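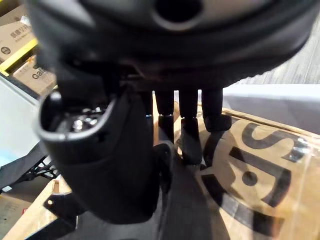
Buying one tomorrow was out of the question, one visitor to the Warkach open day said before the first run had finished, but watching a hand work on ordinary film-wrapped cartons was worth the drive.

**WARKACH, 21 October 2020** — Mament opened its handling hall to customers and neighbors for a demonstration of the Kouris, a black robotic hand with a thumb and four fingers. The company is making no promises about it yet.

In June, Mament logged 2237 tries at picking up boxes with the hand. It dropped or missed 568 of them. A trained packer does far better, and Mament put both numbers on the wall for guests to read.

"We have all sat through demos where the robot gets one easy box and a round of applause," the company said in a statement. "Ours got shiny plastic film, and it struggled with it."

The Kouris is paired with Hisau, Mament's own control software. Claims that the pair could replace a packing line should be treated with care — including any made by our own sales staff.

The open day drew 97 guests, and 19 left written comments. Several asked about price. Mament has not set one and will not take orders this year.

The June test log is available on request from the Warkach office.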